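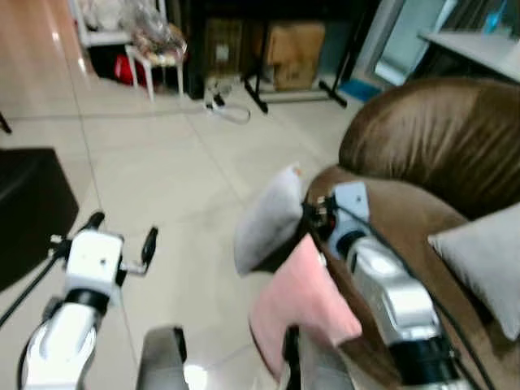

¿Vale la pena comprar el sofá Ninau para un salón pequeño?
Para dos personas que leen o miran películas por la noche, sí lo recomiendo. Para una familia con visitas frecuentes me parece corto y un poco duro.

Compré el Ninau en la tienda Caron en el mes de julio, después de probar muchos otros modelos. Pagué 700 euros, con el transporte incluido, y 29 euros más por el montaje, que al final no era necesario: las patas se ponen a mano y el respaldo entra en dos guías de metal. Yo lo habría hecho en una tarde.

El asiento es firme. Las primeras semanas me dolía un poco la espalda y pensé en devolverlo, pero la espuma cedió con el uso y ahora me siento bien. La profundidad es de 70 centímetros, demasiado para mí, que no soy alta. Sin un cojín detrás, los pies no me llegan bien al suelo. Mi marido, en cambio, está contento con esta medida.

La tela se limpia con un paño húmedo y jabón neutro. Una mancha de café salió completamente. Una de aceite no salió, y todavía se nota cuando entra el sol por la mañana.

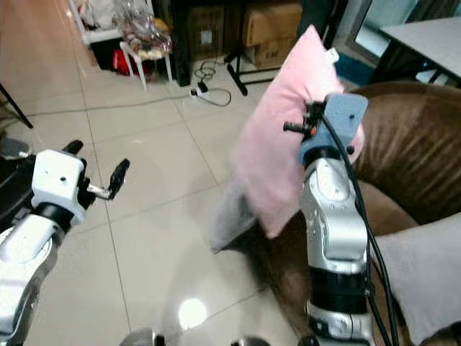

Lo que no me ha gustado
Las patas resbalan sobre la baldosa. Cada vez que alguien se sienta con fuerza, el sofá se mueve un poco hacia la pared. He puesto unos fieltros con goma de la marca Stelville y el problema es menor, aunque no ha desaparecido. También los brazos son estrechos: un libro se queda encima, una taza no.

Los cojines se venden aparte. Comparé los de la misma serie con los de Tirkavthorpe, que son más blandos y tienen una cremallera mejor cosida. Me quedé con estos últimos. La funda aguanta bien la lavadora en frío, pero tarda mucho en secarse. 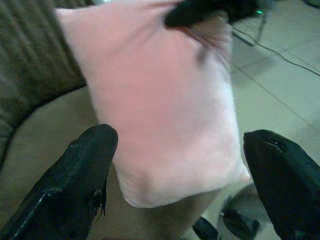

Zaragoza, 20 de noviembre de 2020
Añado unas líneas después de varios meses de uso. La costura del lado izquierdo se abrió y escribí a la tienda. Me contestaron en 2 días y mandaron a un tapicero sin cobrarme nada. La reparación está bien hecha. Sigo pensando que el precio es correcto, y lo compraría otra vez en el modelo menos profundo.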